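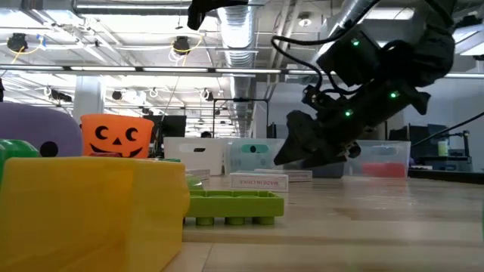 *Sorting table with the pumpkin bucket and one of the white bins at the back.*

**Progress report to the Nitar Fund**
**Project:** Fluson Toy and Game Library, Rangel
**Period ending:** December 2024
**Prepared by:** Nahom Yilma

## Where we are

The grant covers sorting, cleaning and repacking the donated small toys and games so they can go out on loan. At the last report the donations were still in the bags and cartons they came in. All of them have now been opened. We have sorted over 3,000 pieces by type, and nine game sets are complete and on the loan shelf.

Building blocks took up most of October. They arrived in different sizes from different makers, and many of them don't fit together. We tried sorting by color first and gave it up after a week. A child who borrows a bag of blocks wants blocks that connect, so we now sort by fit and leave the colors mixed.

Dice were easier. The large foam dice are kept as single items and lent out with a sheet of simple counting games. Small dice go into a drawer and are used to fill gaps in board games.

Holiday items are more work than expected. They are bulky for what they are, and families only ask for them a few weeks a year. We plan to keep one shelf for them and pass on the rest.

## Bins and table

Each type of item gets its own bin while it is being sorted. Items move from the open table to the bins, and from the bins to bags once there is enough for a loan. Cards are placed one at a time so the backs can be matched. Blocks can be dropped in together. 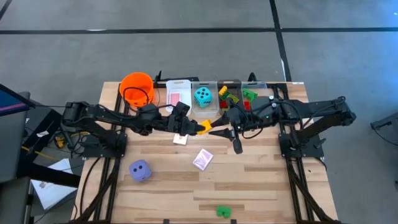
**What happens to a deck of cards with cards missing?**
It goes in the spares drawer, and we use it to fill other decks with the same back or for matching and number games.

## Cleaning

Hard plastic is washed in warm water with dish soap and left on a rack overnight. Foam is wiped with a damp cloth and kept out of the sink, as it holds water and takes days to dry. Printed boxes and cards are wiped dry only. Anything with a battery compartment is opened and checked, and if there is corrosion we do not lend it.

We lost part of one batch in October when lids were closed on blocks that were still damp. Those pieces were rewashed and most were fine. The rack now has a card on it with the date and the initials of the person who filled it.

## Spending

Spending to date is $1,399. The largest item was storage: bins, lids and zip bags from Kilex. The next was shelving for the back wall. Soap, labels and cloths were small amounts and are grouped as supplies on the attached sheet.

The Kilex order came with two lids that didn't fit. They were replaced without charge, but the replacement held up the board game shelf for a while. We have not used the line for printed catalog cards and would like to move it to labels, which we are going through faster than planned. Please let us know if that needs a separate letter.

## Problems

- Board games are slow. Checking one game against its parts list can take most of an afternoon, and older games often have no list at all.
- Donors still bring large items such as ride-on toys. The notice on the door has been reworded to say small toys and games only.
- The label glue doesn't hold on textured plastic. We are trying tie-on tags for those bins.
- Card decks with nearly identical backs were mixed in the first round of sorting. We had to go through them again.

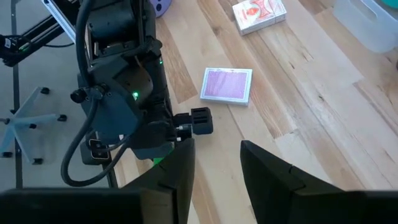
*Cards at the sorting table.*

## Cards

The second round on the cards is going better. Each deck is sorted by back, then by suit, then counted and banded. A slip goes under the band saying "full" or listing what is missing. Full decks are boxed if the box is usable and bagged if it isn't. We still have a shoebox of singles that match nothing so far. They will stay until the last of the donations has been checked.

## Next period

We will finish the board games that have parts lists and set the others aside for a second look. Block bags will be made up in one size to start with, and a larger size added if families ask for it. The loan log is on paper at present and will be copied into a spreadsheet so that we can report loans by type next time.

The back wall still needs one more shelf. It can be bought within the current budget, and we expect to have it up before the block bags are ready. Receipts are attached in date order.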